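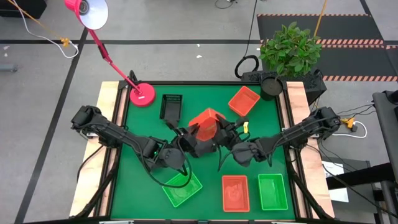

17th September. Second week of the no-spend month and I have already been to Goltisero, where I went for one light bulb and came out 242 crowns poorer. The bulb was 48 of that, or would have been if I had remembered it. What I got was storage. I have a weakness for baskets, the plastic kind with slots in the sides, and a red one will get past my defenses faster than a good argument. Silvia Doležal says I own more containers than things to contain. She said this while borrowing two.

Wrote the whole shameful business in the ledger under "household," then moved it to "health," where it looked better. That leaves 582 until payday, and I still owe Silvia for the concert in February, a debt she mentions with great tact every time we speak.

Supper was lentils. Lunch tomorrow is the same lentils with an egg on top. The hall is still dark, so I brushed past the coats and apologized to one of them. Must get a bulb.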